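Lundbridge Handball Transfers

A table of player moves between handball clubs, put together from club announcements and league registration lists. Version 2, released 15/10/2026.

Contents

The main file, transfers.csv, has 658 rows. Each row is one signed contract. A player who moved twice has two rows. The second file, players.csv, has one row for each of the 381 players who appear in the main file. The two are joined on player_id.

Columns in transfers.csv

player_id: a number we assigned. It has no meaning outside these files.
from_club, to_club: club names as the clubs spell them, without sponsor names.
position: left back, right back, center back, left wing, right wing, line player or goalkeeper.
contract_years: whole years. Blank if the club did not say.
announced: date of the club's own statement. If only a newspaper carried the news, the field is blank and source_type is set to "press".
mid_season: yes or no.

Columns in players.csv

player_id, birth_year, height_cm, throwing_hand. Height comes from the most recent club roster. Clubs disagree with each other on height more than you would expect, sometimes by several centimeters for the same player — we keep the newest value and do not average.

How it was collected

Unathi Buthelezi read the announcements and entered the rows by hand. Fatima Mnguni checked each row against the source and fixed club names. Where the two of them disagreed on a position, the player's position in his last listed match was used. Loans are included only when the player was registered with the new club.

Known problems

Goalkeepers are underrepresented in the lower divisions. Two feeder clubs, Kulo and Sotelo, stopped posting announcements in August, so their later moves come from press reports only. Players released after a club ran out of money are marked mid_season = yes, but the reason for leaving is not recorded. Trusthorpe merged its first and second teams, and moves between those two are left out.

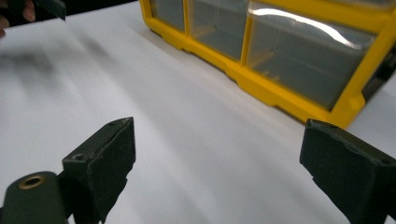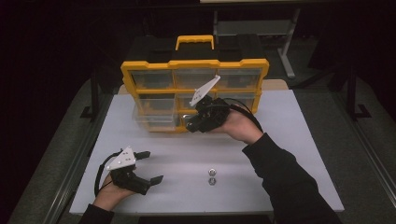 Changes from version 1

Sponsor names removed from both club columns. Duplicate rows for renewed contracts dropped. The old "back" position split into left, right and center — if your scripts filter on "back" they will now return nothing.

Use

Free for research and for club or fan sites. Please name the dataset and the version. The files are plain UTF-8 with comma separators and open in any spreadsheet program. Requests for more than 1,000 pages a day from the download server are blocked, so fetch the full files once and keep a local copy.

Corrections should include the player_id, the column and a link to the club statement. Fatima Mnguni handles these and they go into the next version.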